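Pencil cell back up – notes from the Illbridge bench

Quick one this month, I'm typing it between runs. The UR cell on the Lustutitz job had drifted after the June move. Gripper was closing a hair high, so pencils rolled out of the fingers or got nudged into their neighbors. Pendo Barasa took the side covers off at 6 and we had most of it sorted before lunch.

What got done: flange bolts checked and re-torqued, fingertips wiped down, tool center point taught again from scratch. Old value was off by up to 17 mm on the far side of the board – worse than any of us guesed. Cables re-dressed too, with enough slack for the wrist to turn all the way over. Then the cup position, taught twice as the first one was rubbish.

Log stood at 1,380 picks when we stopped it. Next check due after another 1,000. Please write it in the Grotley book, not on the whiteboard!!

Still to do: the glare. Varnished board throws the overhead lights straight back and teh Ruangrit vision settings don't like it. Matte board is on order. 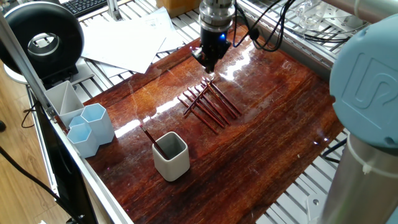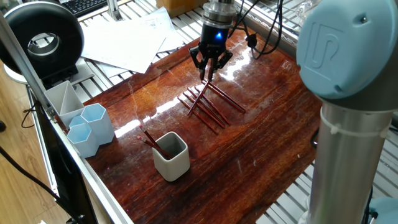
Pencils on the board, square cup as the target.
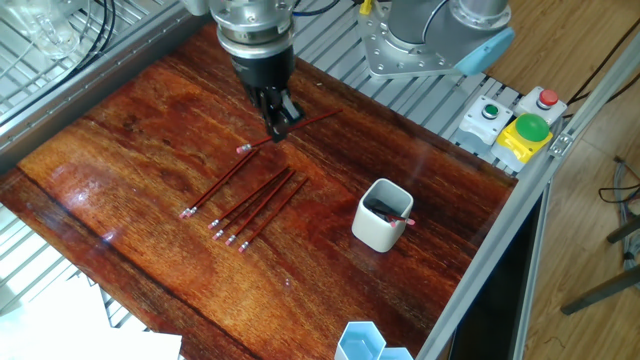
Do we need to re-teach the cup every time the board comes off?

Only if the board goes back without its locating pins. With the pins in, run the slow test pick once and carry on.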